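Jedcombe Lab Teaches Robot to Pick Up Soft Things by Watching Its Own Mistakes

JEDCOMBE, January 2023 – Robots have been able to weld car doors for decades. Asked to pick up a stuffed toy, most of them still behave like a person wearing oven mitts in the dark. A team at Nimovberg's Jedcombe lab has now published a training method that narrows the gap a little.

The method, called Chege, has the robot learn from 200 demonstrations guided by a human operator, then from 1,000 tries of its own. Failed grasps stay in the training data, labeled by the moment things went wrong. Earlier systems threw them out, presumably to save everyone's feelings.

In tests on six soft objects the robot had never handled, the new method needed two attempts at most to get a secure grip.

"Soft objects don't hold still and they don't hold their shape," said Poonam Dwivedi, who led the study. "You plan a perfect grasp on one arm of the thing, and by the time you get there the arm has moved. We spent most of June losing arguments with plush."

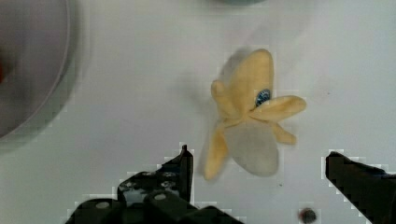 Training relies on a small camera near the gripper, with no force sensors and no 3D model of the object. That keeps the hardware cheap – a phrase Dwivedi's team asked us to change to "accessible."

The method does less well with very thin fabric, and a sock remains a humbling opponent. Work on folding will begin at the Findidthorpe site, where expectations are being kept sensibly low.

The paper and training code are available on request from the Nimovberg press office.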